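Keeping a Worktable Clear (and What I've Stopped Believing About It)
Last updated: October

I have read a great deal of advice about tabletops and most of it was written by people who don't seem to use one. The usual rule is that a table should be empty at the end of every day. Mine is a working table. I read at it, pay bills at it, mend things at it and now and then eat lunch at it, and if I cleared it to the bare wood every evening I'd spend the next morning hauling the same stuff back out again.

So what follows is what has held up for me, plus a few popular tips I tried and dropped. Take it with the same suspicion I took the others.

The basket trick

You know this one. Put a nice basket on the table and sweep everything into it. I did this for two months. All it does is turn a flat mess into a deep mess, and the thing you want is always at the bottom under a seed catalog. If you already own a basket and love it, keep onions in it.

A shallow tray is a little better, provided it's too shallow to stack anything in. Mine is an old baking sheet. When it's full you can see that it's full.

Books on the table

Books are the main offenders in my house, and the advice on them is all over the place. Some people say never leave one lying out, some say a stack of three makes a room look "lived in." I don't care what it looks like. What I care about is whether the book gets damaged and whether it's in the way.

Lying flat is fine. A closed hardcover lying flat on a dry table isn't suffering, whatever you've been told about shelving. Face down and open is what does the harm, and so does leaving a pencil inside it. Use a strip of paper. I've been given bookmarks made of leather, metal and felt, and a torn envelope beats all of them.

Check the table before you put the book down, especially the spot where the cups go. Run your palm over it. Your palm finds stickiness that your eyes don't. A glossy cover wipes clean with a barely damp cloth, but cloth bindings and plain paper covers don't forgive you, so keep those out of the cup zone altogether. 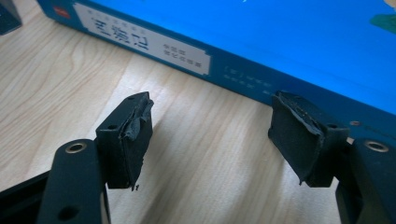
The other thing with books is that one is never the trouble. One book can stay where it is overnight and no harm done. It's when a second goes on top of it, and a letter goes on top of that, that the pile turns into furniture. My limit is 2 to a table. My neighbor Zainab Wike says her limit is 9, and her table looks better than mine, so make of that what you like.

Wiping down light wood

I'm wary of anything sold specially for wood tables. I once bought a bottle of something called Pasance polish, 300 ml of it, on the strength of a very pretty label. It smelled of oranges and left a film that grabbed every crumb for a week. The film came off with warm water and a drop of dish soap, which was what I'd been using before I bought it.

Here's the routine, such as it is:

Brush the crumbs off dry first. If you start with a wet cloth you make paste.

Wring the cloth until you think it's too dry, then wring it once more.

Wipe along the grain, then go over it right away with a dry towel. Don't leave it to air dry.

Do the edges. The front edge, where your wrists rest, gets dirtier than the middle and people skip it for years.

Light wood shows ink and dark wood shows dust. There isn't a color that shows neither, though a man in a showroom will tell you otherwise.

For cup rings, people swear by mayonnaise, toothpaste, walnuts, cigarette ash and a hot iron through a T-shirt. I've tried the first three on a scrap board. The mayonnaise seemed to fade a fresh white ring a bit after sitting overnight, but the ring I left alone beside it faded too, so I can't give the mayonnaise much credit. Toothpaste is a mild abrasive and dulled the finish. The walnut did nothing. I haven't tried the iron and don't plan to.

Small dark things on the edge

Every table has a collection of small items at the far corner. Pen caps, a charger end, a button, half a clothespin. The common tip is to sort these into labeled jars. My cousin Samuele Orlandini did that in his workshop and now has a jar labeled "misc" that is bigger than the others put together.

What works better for me is a time of day. At 9 in the evening, when I put the kettle on, I pick up whatever is in the corner and walk it to where it belongs. If I don't know where it belongs it goes in my pocket, and if it's still in my pocket at bedtime I throw it out. I've regretted this once (it was the little foot off a printer).

Do you need a mat?

Probably not. I bought an Ibarra desk mat because I was told it would protect the surface. It did protect the surface. It also trapped grit underneath, and when I slid it toward me I put two long scratches in the wood I was protecting. If you use one, lift it to move it and clean under it every week - under it, I mean, since everyone cleans the top.

For cutting or gluing I use a flattened cereal box and throw it away afterward. For anything hot, a folded dish towel isn't enough. Get a proper trivet with feet on it.

The declutter count

There is a method going around where you write down every object in the house before you start. A woman in my reading group at Masthorpe did it and came up with 1,317 things, not counting the garage. I asked her what she got rid of. A lamp, she said, and some hangers. The list took her roughly three weekends, and I'm fairly sure she could have carried out a lamp and some hangers in less.

If you want a starting point that doesn't need a notebook, clear one forearm's width of table, right in front of your chair, and keep only that part clear. Leave the rest alone for now. I found I worked perfectly well in that strip, and the mess behind it didn't grow much as long as I wasn't adding to it from the front.

A note on shelves nearby

A shelf within reach of the chair does more for a table than any organizer put on top of it. Mine came from a Neromwood secondhand sale and it isn't pretty. The point is that I can put a book on it without standing up. If I have to stand up, the book stays on the table, and I've stopped pretending I'm going to change in that respect. Screw the shelf to the wall properly, into a stud if you can find one. I don't trust the adhesive strips, whatever weight the packet says they'll hold, and I'd keep anything you care about off them until they've been up through a damp summer.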